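Keeping Small Trash Cans Fresh Through the Summer

The kitchen can gets all our attention, doesn't it? It has the lid and the pedal and a regular spot in the chore list, and meanwhile the little ones in the bathroom, the laundry room and under the desk just quietly carry on until one warm afternoon in June when you walk past and think, good heavens, what is that? I have seven of these small cans in my house (I blame the craft room) and over the years I've settled into a routine that keeps them all pleasant without taking up my whole morning.

Start with the bag, because most of the mess I used to clean up came from bags that were too small for the can. They slip down, things fall behind them, and then you have a coffee filter stuck to the side for two weeks. Measure around the rim with a piece of string, and then buy a bag that will go around it with a good hand's width to spare for folding over.

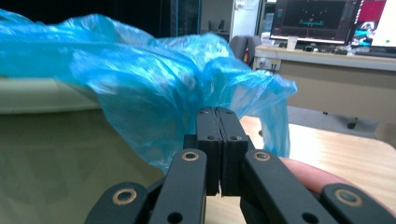 Thin blue bags are fine for paper and dry trash.

For the bathroom and the laundry room I like something a bit sturdier. I've been buying the Vitale rolls, which open without all that rubbing and muttering, but any bag with a decent seam across the bottom will do. If yours won't open, dampen your fingertips first. My grandmother did that with produce bags and I've never found a better way.

Washing the can

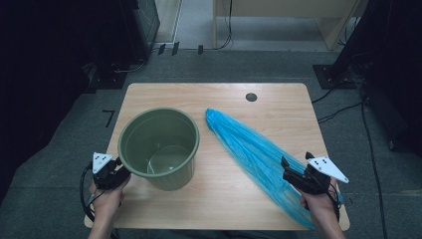 2 min read · 400 words

A small can wants a real wash every month, and every other week in hot weather. Take it outside if you possibly can. Shake out the lint and the crumbs, squirt in some dish soap, and fill it a third of the way with warm water. Then leave it alone! Go and have your coffee. After twenty minutes most of what was stuck will wipe off with an old dish brush, and you can save your scrubbing for the seam where the side meets the bottom.

If there's still a smell, make a paste of baking soda and water, smear it over the inside and let it dry before you rinse. Vinegar works too, on a different day. Please don't mix up a potion of everything under the sink, and never put bleach anywhere near vinegar or ammonia.

Dry it upside down in the sun, propped on a stick so the air can get in. I was impatient about this for years and kept lining damp cans, and they went musty faster than the ones I hadn't washed at all.

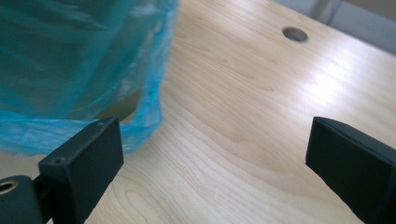

Once it's good and dry, sprinkle a spoonful of baking soda in the bottom and lay a folded sheet of newspaper over it. The paper catches little drips if a bag leaks, and you just lift it out and put in a fresh one. A cotton ball with a drop of peppermint oil is nice as well, though skip that if you have a cat or a dog who likes to nose around in there.

Getting the bag to stay put

Push the bag all the way down with your fist and smooth it against the sides so there's no pillow of trapped air. Fold the top over the rim, gather up the slack on one side, and twist it into a little knot. On a slippery can, a wide rubber band around the outside holds everything nicely. I use the fat ones that come on broccoli.
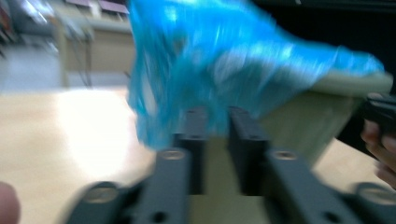 And do keep your spare bags close by, or you'll find yourself putting off the changing of them. I used to tuck the roll under the newspaper, but it always got wet eventually, so now each room has its own roll in a Lorkska drawer bin or on a hook behind the door. An empty tissue box works every bit as well - pull the first bag up through the slot and the rest will follow along if they're folded one into the next.

Last thing: empty them all on the same evening, the night before pickup, starting at the far end of the house and dropping each small bag into a larger one as you go. It takes me less time than the kettle does. Next month I'll get to the big outdoor bins, which need a hose and old shoes.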